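Skaltent

Recording, replay and re-rendering tools for simulated two-arm tabletop manipulation, with the reference episodes we test against.

Maintainer: Eun-ji Kang
Current release: 2 January 2021

What this is

Skaltent takes a planned or teleoperated episode from the simulator, stores the full state at every control step, and plays it back through the renderer with whatever cameras and materials you ask for. The state log is the source of truth. Images are derived from it and can be thrown away and made again.

The repository has three parts:

standeck/ - scene building. Loads the room, the table, the box and the loose objects, and checks that everything has settled before an episode starts.
pronex/ - motion planning and arm control. Wraps the planner, handles the arm-to-arm collision checks and sends joint targets.
lim/ - logging and replay. Writes the episode files, reads them back, renders camera streams.

You can use lim without the other two if you already have your own scenes and controller. Standeck and Pronex are more closely tied together than we would like, mostly through the object registry, and separating them is on the list.

Requirements

A Linux machine with a GPU that the renderer supports. Headless rendering works and is how we run the tests. Python 3.7 or newer. The physics back end is pinned in requirements.txt and should stay pinned - replays made under a different version will drift, and the drift shows up first in rolling objects.

Install

1. Clone the repository and its submodules.
2. Create a virtual environment and install from requirements.txt.
3. Run make assets to unpack the object meshes and wall, floor and table materials.
4. Run make check. It replays one short episode and compares the final object poses with stored values.

If step 4 fails on a fresh install, look at the physics version before anything else.

The reference episodes

The release includes 168 episodes. Each one is set in a small room with a low table, an open cardboard box on the tabletop and a handful of loose objects. The robot has two arms with parallel grippers. Episodes are made up of approach, grasp, lift and place segments, and each segment carries its own start and end step.

Objects come from a pool of 17 meshes, including small toys, figurines, cubes, fruit shapes and pieces of wood. They vary a lot in how hard they are to grasp. Flat boards and long thin pieces give the planner the most trouble, especially near an edge where one finger has nowhere to go. Plush-looking meshes are still rigid bodies in the physics. Nothing in this release deforms.

Objects are allowed to leave the table during an episode, and the log keeps following them. We used to end the episode when that happened, but it hid a good number of controller faults from us.

Cameras

Each episode can be rendered from a head camera and from a camera on each wrist. Camera poses are computed from the robot state, so they move with the head and arms during playback. Intrinsics are in cameras.yaml and are shared by the left and right wrists.

The wrist views are close and the fingers take up a lot of pixels. If you are training a detector, use the robot mask channel. Without it the grasp network tends to score the finger pads as graspable edges. Shadows are rendered in every stream and are not separated out, so thresholding on brightness will not work well on the floor or under the table rim.

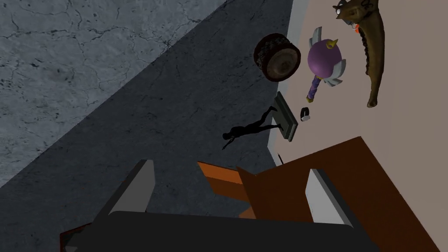
Depth is stored as 16-bit millimetres. A value of zero means no return, and in practice you only get that beyond the far clipping plane. The near plane on the wrist cameras is set quite close so that a held object does not disappear when it is drawn up between the fingers. If you change it, regenerate the masks as well as the depth, because both come from the same pass.

Instance labels are stable within an episode but not between episodes. Look them up in the episode header every time. The walls, floor, table and box each have their own label, and so does each link of the robot.

Episode format

One folder per episode, holding:

header.json - scene seed, object list, label map, physics version, controller settings
state.npz - joint positions and velocities, object poses, contact flags, one row per control step
segments.csv - segment name, active arm, target object, start step, end step, outcome
renders/ - optional, created by lim

Poses are position followed by quaternion, scalar last. The world origin is on the floor under the robot base, with x forward and z up. Object poses are given at the mesh origin, and for a few of the older meshes that is not the centre of mass. The offset is in the object registry if you need it.

The outcome column is filled in by a check on the final object pose and the contact flags. It knows nothing about whether a grasp looked sensible. An object that was nudged into the right place counts as placed.

Planning and control

Pronex plans for one arm at a time and treats the other arm as a fixed obstacle. This is slow but predictable. The idle arm holds its last commanded position, and it can end up raised beside the table for a long stretch of an episode. If it blocks the only route to the box, the planner asks for a retreat move and tries again, up to 10 times, before marking the segment as failed.

Approach moves stop at a hover pose above the target. At that point the controller reads the object pose again and replans the final descent. The box gets a simpler treatment: its flaps are included in the collision model as flat plates with a margin, and the margin is larger than it needs to be. You will see the arm take a higher route over a flap than a person would choose.

Settings you are likely to change:

hover_height - distance above the object before the final descent
flap_margin - padding around the box flaps
idle_pose - where the inactive arm goes after a retreat
grip_timeout - how long the fingers may close without contact before giving up

All of them live in pronex/defaults.yaml. Overrides passed on the command line are written into the episode header, so you can always tell what a given run used.
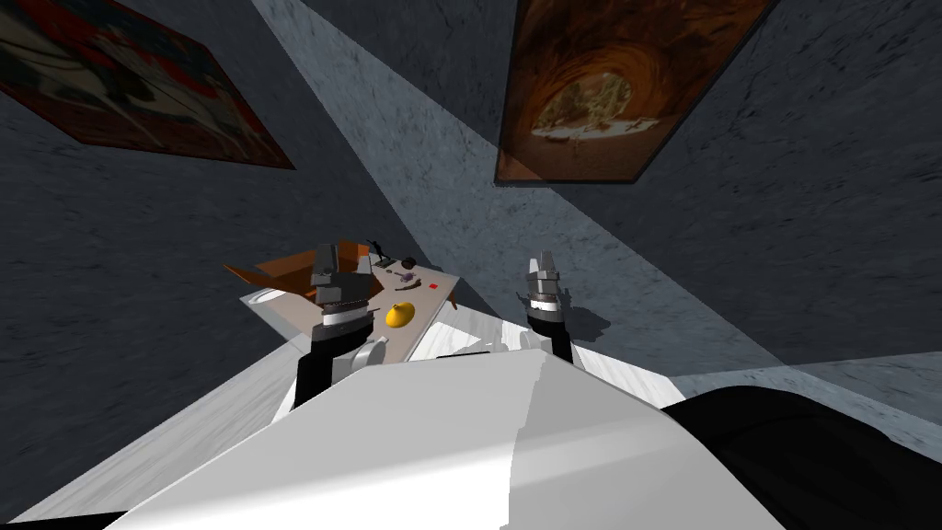

Replay and re-rendering

To replay an episode, run lim replay with the path to the folder. Add --cams to choose streams and --out to choose where the images go. The default writes every control step, and you probably do not want that. Use --stride.

Re-rendering with new materials is done with --materials followed by a seed. Floor, wall and table materials can be varied independently or held fixed, and the framed pictures on the walls can be swapped as a set. The material seed has no effect on physics. Friction is attached to the object and surface names and is left alone when the appearance changes, so a marble floor and a wood floor behave the same way.

Lighting direction is a separate option. Moving the light shifts the shadows of the arms quite a bit in the head camera. It is worth doing if you plan to train on these images, since a fixed light makes it easy for a network to find the gripper from its shadow and ignore everything else.

Renders are repeatable on the same GPU and driver. Between different cards we see small differences along edges. The image tests therefore compare with a tolerance, while the state tests compare exactly.

Perception notes

The head camera looks down at a steep angle and objects at the back of the table cover few pixels. Small dark items against the tabletop are missed most often, followed by thin figurines. The baseline detector crops to the table label first and upsamples the crop. That helped more than any change we made to the network itself.
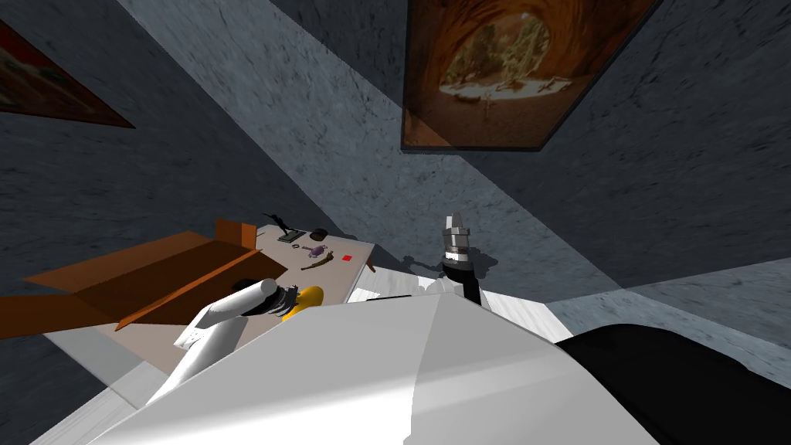
Occlusion is the other weak point. When the gripper is at its hover pose, it can cover part of the target in the head view, and the detector will sometimes shift the estimated centre toward whatever part is still showing. The controller uses the simulator pose by default, so this does not affect the reference episodes. Set pose_source to detector if you want the full loop, and expect more failed descents.

The baseline weights were trained on 939 labelled frames, all from re-rendered training episodes. None of the episodes in the held_out list were used. Please keep it that way if you publish numbers against this release.

Known problems

Lim will happily overwrite an existing renders folder. A prompt is planned.

Segment end steps are occasionally late by one step when a retreat move was inserted. The state rows are correct.

Wrist camera masks include the mounting bracket under the gripper label. It should have its own.

The settling check in Standeck can pass too early when a round object is still turning slowly. Increase settle_steps if you see objects moving at the start of an episode.

Intended use

The data and tools are meant for testing planners, replay code and perception on cluttered tabletops. Everything here is simulated, and we have not measured how well anything trained on it carries over to a physical robot. Contact forces in particular should be treated as a rough guide.

Contributing

Open an issue before sending a large change. Small fixes can go straight to a pull request. New meshes need a licence file, a collision mesh and an entry in the object registry with mass and friction filled in. Run make check and the full replay tests before you submit, and say which GPU you ran them on.

The next release is planned for March and will change the header format. A converter for the current files will be included.

Questions about the episode files go to Eun-ji Kang through the issue tracker.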